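Speaker notes — "Can it do the chore yet?"
June session, 20 minutes plus questions. Start at 2:00 sharp, the room is booked after us.

**Opening (2 min)**

- Say where I'm coming from. I ran the repair bench at Zamden before I moved to process work. I don't build robots. I get asked whether we should buy them.
- The question I get most is "can a machine do this yet?" My short answer is that it depends on which ten seconds of the job you mean.
- Ask the room who has a robot vacuum. Then ask who still owns a broom.

**Household chores (5 min)**

- Vacuuming works because we changed the chore. We pick the socks up off the floor first. The machine does the part that's left.
- Dishwashers are the same. Loading one is still a human job in every house I know of, and loading is the part people argue over.
- Laundry folding: I've watched a lot of demos. A towel laid flat goes fine. A basket of mixed clothes with one sleeve inside out is a different job.
- Don't spend long here. People will want to tell stories about their vacuum. Let one go and move on.

**Shop-floor chores (6 min)**

- Moving a tote from A to B on a marked floor is solved, more or less. So is stacking boxes of one size.
- Screws are solved if the screw is always in the same place. At Zamden we had 3 kinds of screw on a single side panel — two of them were from somebody's earlier repair.
- Story from the Mevo trial. We gave them 37 used desktop computers to strip for parts. The test plan assumed one case layout. Going through the pile took most of a morning, before anything was powered up, and we ended up rewriting the plan.
- Explain why taking apart is harder than putting together. On an assembly line the parts arrive clean and facing the right way. In teardown you get dust, stickers over screws, and cables tied up by whoever was in there last.
- Cables get their own minute. They bend, they hide the thing you want, and they move when you touch something else. A person pushes them aside with the back of a hand and doesn't notice doing it.

**What counts as "done" (3 min)**

- Define it before you look at any demo. For a hard drive pull I use this:
 1. Drive is out of the case.
 2. No cable or connector damaged.
 3. Drive is set down where the next person expects it.
 4. Nobody stepped in.
- Most videos show number 1. Ask about the other three.
- Also ask how many tries were left out. Jindari gave us the full log when we asked, failures included, and that did more for them than the video did.

**Money (3 min)**

- Keep this general. Our bench handles around 3000 machines a year. At that size a robot that needs a person standing next to it saves us nothing.
- If the person can walk away and do other work, even a slow robot starts to pay. Speed is the wrong first question. Ask how long it can be left alone.
- The Śliwiński shop went another way and bought better fixtures and trays for their people. Cheap, boring, and they were happy with it. Mention it, since somebody will ask about alternatives.

**Where I come down (1 min)**

- Household: floors yes, most other things no.
- Shop floor: yes for repeat moves, not yet for mixed used equipment without somebody nearby.
- Drive pulls are the first teardown step I'd hand over. The part is stiff, it's a standard size, and a caddy gives you something to grip. Reseating cables I'd leave with people for now.

**Questions**

- Likely: "Will it take jobs?" Answer from our bench only, don't guess for other shops.
- Likely: "Which one should I buy?" Don't name one. Tell them to bring their own worst box to the demo.
- If it's quiet, put the last slide up and ask which step in a drive pull they'd worry about most.

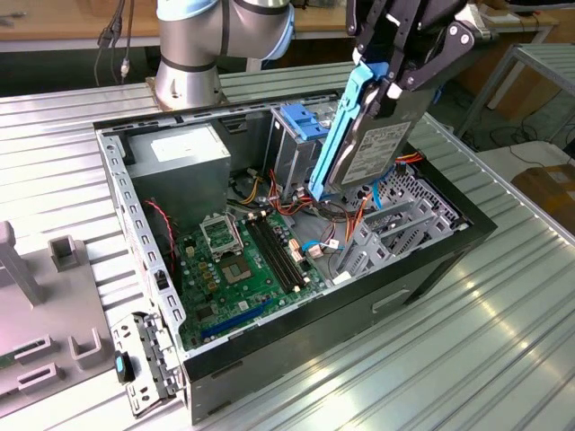

- Leave the checklist handouts by the door. Take the adapter back, it belongs to the bench.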